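Towel folding demos – how picky are you about throwing episodes out?

Tralura boards > Manipulation > Data collection

loopback_lena
OK so I'm deep into a towel folding set and I need a sanity check from people who have done this longer than me. Two arms, teleop, white table, one teal waffle towel at a time. I've got 247 episodes saved and I went through all of them last night with way too much coffee.

My problem is the starts. I've been tossing the towel down any which way before each take, and in a good chunk of them the wrist view gets nothing useful for the first couple of seconds. When a corner does land in view it's lovely, you can pick out the hem from the rest of the weave even with the blur. I'd love every episode to have a moment like this in it:

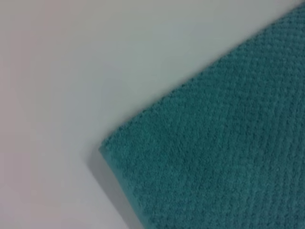 Tsehay Mersha
I'd be careful about wanting that in every episode. If each take has a clean corner handed to the wrist camera, your policy never learns to go find one. Keep the ugly starts! We trimmed ours at Nornport because they looked boring, and then the thing just sat there whenever the towel was bunched up.

loopback_lena
Hmm, how ugly are we talking? Some of mine are basically a ball.

Tsehay Mersha
Balls are fine if the operator gets out of it without flailing. I'd drop a take for bad driving and keep it for a bad start. Label the start (flat, half folded, heap) and sort it out at training time.

gearmonkey_700
Going to disagree a bit. With 247 you don't have enough to cover heaps AND flat starts AND every fold. Pick flat starts, get that working, then make it harder. I spent a month on a set of 798 mixed ones and it was mush. My flat-only set was smaller and did better the first evening.

Tsehay Mersha
Was that one operator or several, though? Mixed starts plus mixed driving styles will give you mush at any size.

gearmonkey_700
Three operators. Fair point, I never split it out by driver.

loopback_lena
Just me driving here, so at least the style is steady (steadily bad, maybe). I think I'll do flat and half folded for this round and save the heaps in their own folder so I don't have to redo them.

Next question, and this is the one that really bugs me. For the part with both grippers on the towel, I have two habits. Sometimes I grab with both and lift right away, sometimes I grab, stop for a beat, pull a little tension into it, and then go. The second way feels nicer in my hands but it's slower, and I worry about teaching it to freeze.

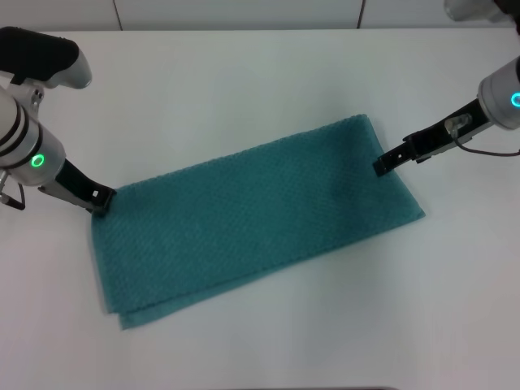
The pauses run anywhere from nothing to a couple of seconds, depending on how sure I am of the grip. I tried cutting them out with a script and the playback got jerky, so those cuts are in the bin. Do you all re-record, or live with it?

wrist_cam_pete
Live with it if they're short. What kills you is a long stop where absolutely nothing moves, because the same picture then goes with "stay" fifty times and "go" once. I filter anything where both arms are still for longer than a second, only the middle of the stop, and I leave a bit on each side so it doesn't jump.

gearmonkey_700
Same here, except I'd re-record the long ones. It's a towel, it takes what, half a minute? Cheaper than writing a filter and then debugging the filter.

wrist_cam_pete
You say that, and then you've been sitting at the rig until midnight with a sore shoulder. Filter's already written, I can post it.

loopback_lena
Yes please post it! I've thrown out 11 so far for long stops and I'd happily rescue those.

Last thing and then I'll leave you alone. Where do you end an episode? I used to hit stop the second I let go of the towel. Then I read an old Bermúdez post on here saying to always back the arms off first, so the last stretch of the take is the gripper open and away from the fabric. I've been doing that since about episode 90.

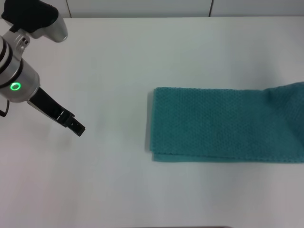 It does make the takes longer, and it means the first 90 end differently from all the rest. My gut says redo those, my calendar says no way. The lab in Trakau wants a first checkpoint by the end of December and I still have the labels to do.

Tsehay Mersha
Redo maybe a third of them and train with and without the others. And definitely keep backing off. Ours used to let go and grab right back on because it had never been shown what comes after.

gearmonkey_700
Agree with all of that for once. I'd also fix the parking spot, same place every take.

wrist_cam_pete
Nah, vary the parking spot a little. If it's always the exact same place you end up with a policy that wants to go there early.

gearmonkey_700
Never seen that happen.

wrist_cam_pete
I have, twice. Filter script is going up in the files section tonight, Lena. Set the stillness threshold per arm, the default is tuned for mine and it's a bit jumpy.

loopback_lena
Thank you! I'll run it on the 11 rejects first and report back with numbers.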